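4.2 What the operators did with their time

The business case Zistell put to the Kozma plant was a simple one. Bench staff spent their shifts picking up small parts, setting them against a fixture and putting them down again. A gripper would take over the picking and placing, and the staff would be "released" for inspection, planning and problem solving. The word appears 9 times in the project proposal. We came to the site wanting to know what people were released into, and by the end of the study we had become doubtful that the word fit at all.

Before the cell went in, a bench was run by one person, who set her own order of work within the shift target of 200 parts. She could leave a bad part for later, do the fiddly ones first while her hands were fresh, or stop and talk to the person at the next bench. After installation, three benches became one cell with one operator. The target did not change on paper. What changed was who decided when the next part came. Fanni Vass, who had worked the benches before moving to the cell, told us that she used to be tired in her hands and was now tired "from waiting for it to need me."

Management at Kozma described this as a move up in skill. We are not persuaded. In our interviews we asked each operator to list the things she did in a normal shift that she had not done before. The lists were short. Clearing a stopped pick, nudging a part square, pressing resume and filling in the stop log made up nearly all of them. Inspection was on some lists, but it had been part of bench work all along and had simply never been written down as a task. Planning was on none. The planning had gone to the engineering office, where it was done in software called Flidedia by people who had never worked a bench.

It may be objected that we saw the cell early and that the new roles would have grown with time. This was the view of Teguh Lau, the integration lead, and he put it to us fairly. The cell was tuned through December, and stops did become less frequent. But fewer stops did not give anyone a different job. They gave the same operator longer gaps between the same small tasks, and in those gaps she was asked to watch a second cell. If that is growth in the role, it is growth sideways.

4.3 Working from the simulation

One change was real, and we do not want to play it down. New pick positions were no longer worked out at the bench. They were set up in a simulated copy of the work area and sent to the cell afterward. Operators were invited to weekly reviews of these simulated picks, and the proposal counted the invitations as participation.

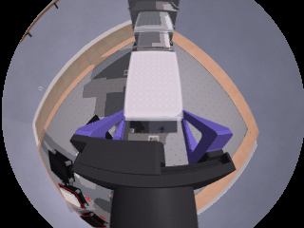

Figure 3. Simulated view along the gripper toward the work surface, with a white block between the two fingers. Rendered image.

Views of the kind shown in Figure 3 were the main material in those meetings. They have clear uses. The fingers can be seen in relation to the lower corners of the block, and the equipment just beyond it is in view, so a question about clearance can at least be raised. The operators found them harder to use than the engineers expected. The strong curve of the view made it difficult for them to judge whether something was square, and squareness was what they were usually asked about. More to the point, what they knew about a part was mostly how it felt — whether it gave a little, whether one side dragged. A rendered picture has no place to put that.

We sat in on 9 reviews. Operators spoke in all of them, but mostly to answer direct questions, and we recorded only 3 changes to a pick position that began with an operator's remark. One of these, a slower approach for a soft-sided housing, was later undone in a Brirnine software update without the operator being told. She found out from the stop log.

None of this shows that the cell was a mistake. Wrist complaints fell, and no one we spoke to wanted to go back to 100 percent hand placement. Our claim is narrower. The physical load went down, the say over the work went down with it, and the second of these was not measured by anyone at the plant. Section 5 takes up what a measure of it might look like and why the stop log, in its present form, cannot supply one.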